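Fider invites adults to take part in a paid study on whether machines can manage household chores yet. Sessions run at Vorkbridge in March.

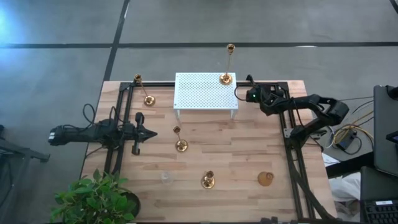
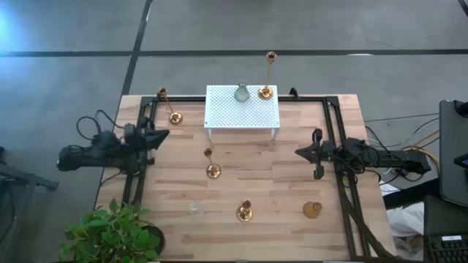
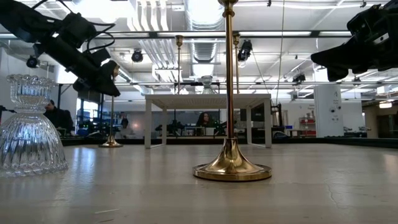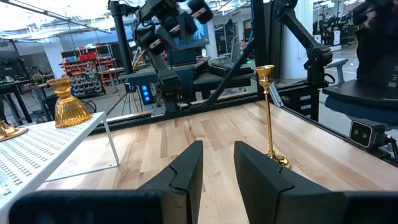 Participants will judge the finished work and repeat the same chores by hand. No technical background is required — regular experience of tidying a home is enough. Tasks include setting brass or gold candlesticks and glass holders on a white rack. Each session lasts 2 hours. Apply by Sunday, quoting reference 824.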